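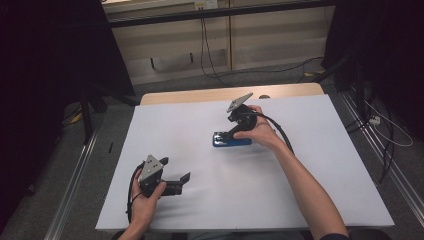 ## Bench notes, December - oak gall ink, batch 5

Started 9:40. Aim is an ink that goes on dark enough to read while writing and doesn't eat the paper later. Batch 4 was too acidic. The test strip on the thin Levuno paper went brown at the edges of every heavy stroke and cracked when I folded it.

Crushed the galls with the mortar, coarse, no dust. The sack from Davska is better than the last one, fewer with exit holes. Soaked in rainwater in the big jar with a cloth over it, stirred when I remembered. Strained through muslin twice. The liquid is the color of strong tea and smells like a wet fence.

**Changes from batch 4**

- Less iron sulfate, down to 2 parts to 5 parts galls by weight
- Gum arabic dissolved separately in warm water, then added last
- One clove in the bottle against mold (batch 3 grew a skin)
- No vinegar this time

Iron went in at 10:15. Color turned at once, gray first and then a blue-black. Left it uncovered until noon so it could take some air, then bottled it in brown glass. Label says B5, pencil only. The ink label on B2 ran and I still can't read it.

**Writing tests**

Steel nib on Hajji laid paper: good flow, pale for the first minute, then darkens nicely. No feathering. Same nib on Levuno: slight feathering on downstrokes, better than B4 but still there. Quill on the laid paper blots unless it is wiped every line. Might be the way I cut it - the slit is too long.

Brush wash diluted with rainwater gave a warm gray. Tap water made it dull and a bit green. Stick to rainwater.

Gum may be a little high. Dried strokes have a shine on them when held to the window, and one thick blob flaked off when I bent the sheet. Will try less in batch 6 and keep everything else the same.

**Stock**

Iron sulfate: 1,550 g left in the tub, lid taped because the clip is broken. Galls: enough for two more batches this size. Draltico gum is nearly out, reorder the lump kind. The powder clumps and takes all morning to dissolve.

**To do**

- Tape 19 test strips in the south window, other half of each strip in the drawer, compare in spring
- pH strip on B5 after it has stood a week
- Recut the quill
- Relabel B2 or throw it out

Stopped 4:30. Mortar is soaking in the left sink, please don't use it for anything else until I've scrubbed it.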